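Tundaler 3.5-inch tool-free drive caddy, blue: long-term review

Posted in June by Tanner Kowalchuk

I take apart office desktops. They come in by the pallet, mostly towers that a company has finished leasing, and before anything else happens to them the hard drive has to come out. Some drives go back in after they've been wiped and tested, some go to the shredder, and some get moved to a different tower that needs one. Whatever the route, the drive spends its life in a plastic caddy, and the caddies break.

The ones that come with the towers are fine when they're new. After several years under a desk next to a radiator they get brittle, and the side you squeeze to release the drive is the first part to go. I used to rob good caddies from dead machines, but that only works as long as you have more dead machines than broken caddies. So last year I bought a bag of replacements from Tundaler and I've been using them since. They've been through 156 towers at this point, which I know from the job sheet, and I think that's enough to say something useful.

What it is

A one-piece blue plastic tray for a full-size 3.5-inch hard drive. The middle is open, so the circuit board on the drive isn't covered. Mine came in bags of 4, no instructions, no screws. It's sold as a tool-free part and you can use it that way. You flex the long sides apart, set the drive down between them, and let the pegs find the holes in the drive.

Fitting a drive

The first one took me a while. The plastic is stiffer than the original and you have to bend it further than feels right. Start with one side of the drive hard up against its pegs, then spread the other side and press down. Don't do it the other way, with both sides sprung at once, or the drive pops out at an angle and you end up with a peg mark on the label.

I like being able to see the board when the drive is in the caddy. If I'm about to put a drive in a tower I want a last look at the contacts and at the small parts, and with a closed tray you'd have to take it out again. 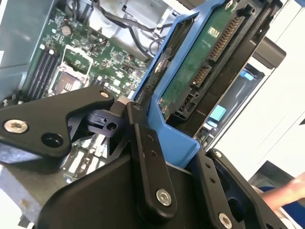 Brittany Lapointe disagreed in the comments on my first write-up. She would take a closed tray every time, she said, as she has seen a board scraped on the edge of a case more than once, and an open caddy does nothing to stop it. Her advice was to keep the board side away from any sheet metal on the way in and to go slowly.

I can't argue with that. I have scraped one myself. But I'd still choose open, for the reason above and also for heat. A drive that runs all day wants some air around it.

Fit in different cases

This matters more than anything else and it's the part the listing is vague about. I've used the caddy in three kinds of drive cage.

In the ordinary sheet metal cage it's good. It goes in with a light push and clicks. No rattle, even when I tip the tower.

In plastic cages it depends on age. On newer ones it's the same as metal. On older ones, where the plastic has shrunk or bowed a bit, the caddy is tight for the last half inch. I ended up sanding the outer rails on a few of them, one pass each side with fine paper, and they've been all right. If you're doing a whole batch from one model, test one before you sand the lot.

The third kind is the Humphreys cage with the side-loading slot. Don't buy these caddies for that. They go in, but the latch doesn't reach and the drive can slide back off its connector.

How I work with them

Tower on its side, cover off, cables out of the way before the caddy goes anywhere near the cage. I used to push the data cable aside with one hand and feed the caddy in with the other, and I bent a connector that way. Now the loose ends get tucked back first, every time. It adds a few seconds. 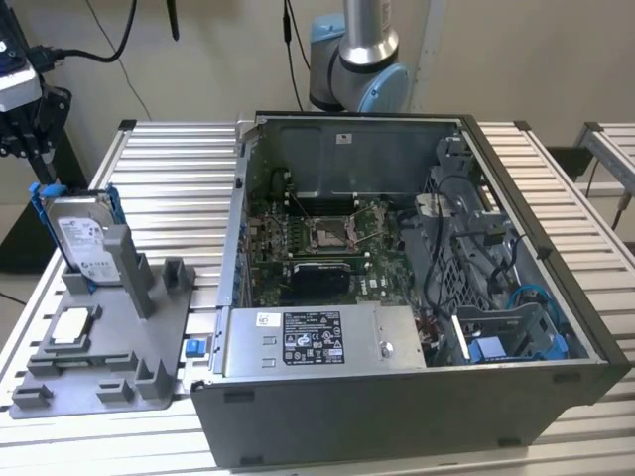 The other habit I'd recommend is giving every part a place to go. I had a Plandby bin on the end of the bench for a long while and threw everything in it, caddies and drives and screws together. Drives should not be knocking against each other. A shallow tray that you can see the bottom of is much better, and you notice right away if something is missing when you close up.

Color

It comes in blue only. I'd have said that didn't matter, but in a case that's mostly gray and black you can find the release without hunting for it, and when I've got a stack of towers open I can see across the bench which ones still have a drive to come out. The shade is brighter than the original part from the manufacturer. If you mix the two you'll see the difference. The customer won't, with the cover on.

The tab

This is the best thing about it. There's an angled tab at the near end, big enough to get a proper hold of, and it stays stiff when you pull. On the factory caddies I replaced, that end is what usually snapped.
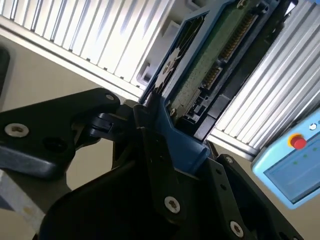
I pull straight back, with no twist. The tab will put up with some sideways force, but the pegs won't, and the two I've broken so far both went at a peg. Wendy Staniforth wrote to me to say hers cracked at the corner by the tab after a cold night in a van. I haven't had that happen — my shop is heated — but plastic does get worse in the cold, so let them warm up before you flex them.

Screws or no screws

You can run it without. For a tower that's going to sit under a desk, the pegs are enough. If the machine is going to be shipped, I put a screw in. Use the short ones. A long screw will go further into the drive than you want.

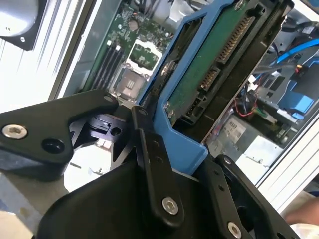 Jaxon Fortin asked whether a screw defeats the purpose of a tool-free caddy. It does, a bit. It takes me less than a minute and I've never had one come back with a loose drive, so I keep doing it for anything that goes on a truck.

Compared with Elis

The only other replacement I've used in any quantity is the Elis one. It's softer, easier to fit on the first try, and cheaper. It also lets the drive buzz. You don't hear it on the bench with the cover off, but close up the tower in a quiet room and it's there. I gave my leftover Elis caddies to Kendra Sandhu, who put small felt pads under the pegs and says that fixed it.

Good

Stiff tab, holds the drive firmly, open middle, no rattle in metal cages.

Not so good

Hard to fit the first few times. Tight in older plastic cages. Wrong for the Humphreys side-loader. No screws in the bag, and no list of which cases it fits.

Would I buy it again? Yes, I have another order in. Four out of five. If they printed a proper list of cases on the bag I'd give it the last one.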